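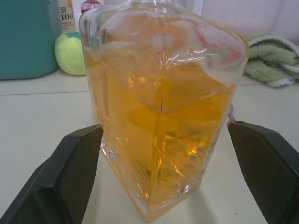 Wendell asked at the bench whether the amber stock would hold its color through October or whether we should mix fresh. I would keep it. Stoppered glass, out of direct light, top up only from the same Prodska batch.

Bench note, October, mid-afternoon. Color mixing, orange and red. Stock is 300 mL, jugs kept apart on the far half of the table - orange-yellow left, red right.

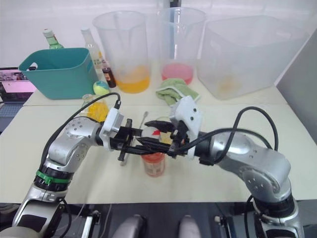 Stir rod gets rinsed between colors. Readings go in the Kivlow sheet, one row per jar, label copied word for word. Rest each mix 20 minutes before judging the shade. Red still needs a repeat.

Last updated: October
2 comments - 0 shares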